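Cleaning and Refitting an Older Desktop Computer

Filed under: Home Workshop. Revised 5th November.

A desktop tower that has stood on carpet for a few years collects enough dust to raise fan noise and internal temperature. Cleaning one takes an evening and a small set of tools. The notes below cover machines with a socketed processor and ordinary removable cards. All-in-one units and laptops need different handling.

Tools

Phillips screwdriver, size 2. A magnetic tip is fine.
Soft brush, 19 mm, natural bristle, kept for this job only.
Lint-free cloths or paper coffee filters.
Isopropyl alcohol, 90 percent or stronger.
Thermal paste.
A shallow tray with 6 compartments for screws.

Preparation

Shut the machine down, switch off the supply, and unplug the cord. Hold the power button in for several seconds to drain what remains. Photograph the rear connectors before removing any of them. Lay the case on its side with the removable panel facing up and take the panel off. Good light from above matters more than a large bench.

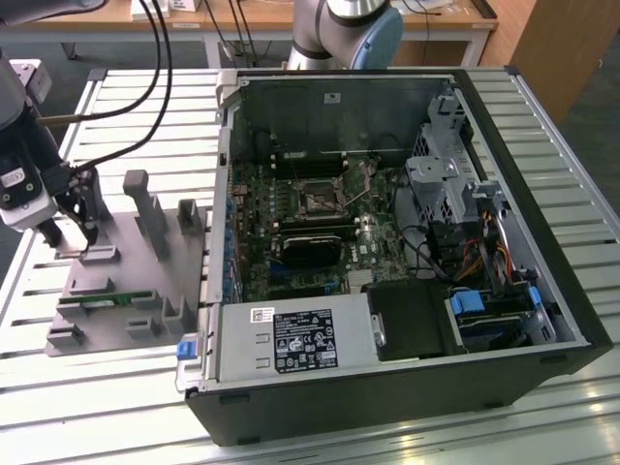
Can a household vacuum cleaner be used inside the case?

It is better kept for the outside vents and the floor. A plastic nozzle can build up a static charge, and the suction will pick up loose screws and jumper caps. Use the brush inside and hold the vacuum hose a hand's width away to catch what the brush lifts.

Dust removal

Work from the highest part of the case downward. Brush along the memory slots, then the card slots, then the floor of the case. Hold each fan blade still with a finger while brushing it. A fan spun by compressed air can exceed its rated speed and wear the bearing. Short bursts of air are acceptable on heatsink fins if the can is kept upright.

The power supply stays closed. Brush its grille from the outside and leave it at that.

Old thermal paste

Paste that has dried to a crust should be softened first. Lay a cloth dampened with alcohol on it for two minutes, then wipe from the edge toward the center. Change cloths when they come up gray. Scrapers are not needed. For stubborn residue, Bahman Ansari of the Stetwood repair evening uses the corner of an old plastic store card — never metal. 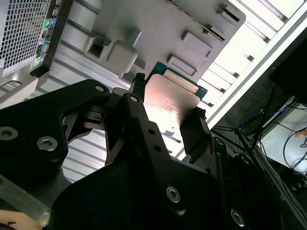 Fresh paste goes on after the processor is back in its socket and the retention frame is closed. A quantity the size of a grain of rice suits most desktop parts, and the pressure of the cooler spreads it. Before that stage the processor has to be moved, and it should be held by its edges, as the one shown above is, with the contact side touched by nothing at all. Match the alignment marks, lower it straight down, and let it settle under its own weight. If it does not sit flat, lift it out and check the marks again. Do not slide it.

Refitting

Fit the cooler and tighten its screws a little at a time in a diagonal pattern. Reconnect the fan lead before anything else — it is the one most often forgotten. Seat the memory until both latches close. Press cards home evenly and replace their screws.

Leave the side panel off for the first start. Check that every fan turns, then shut down, unplug, and close the case. Record the date on masking tape inside the panel. Repeat every February if the machine stands on the floor, or every second year if it stands on a desk.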